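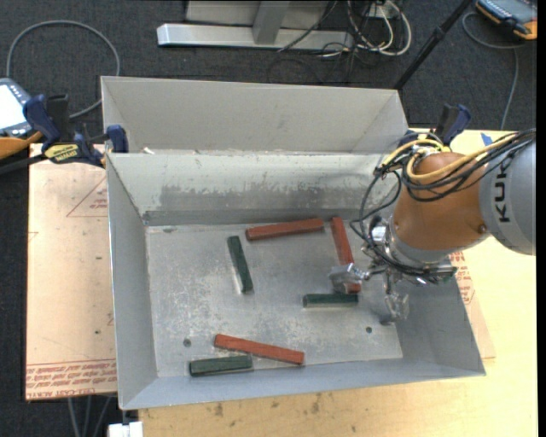

Ticket 1186: bin creeping across the table
Raised by: Liudmyla Fedoruk, Dovbridge
Status: closed

Saturday, first go. The metal bin kept sliding on the tabletop whenever it got a knock, and by lunch it had moved 100 mm. Tried a rubber mat from Sandora. Worse! It bounced.

Second go. Took the mat out and put bar clamps on. Brilliant, what a difference! Knocked it hard from the front and both sides and it stayed put.

Still open at that point: blocks rattling over the 2 holes in the floor. Checked all the red and green ones and none can drop through, so I've left the holes alone.

Please nip up the clamps each morning, but gently, as the rim will bend. I'm so pleased with this one. Closing.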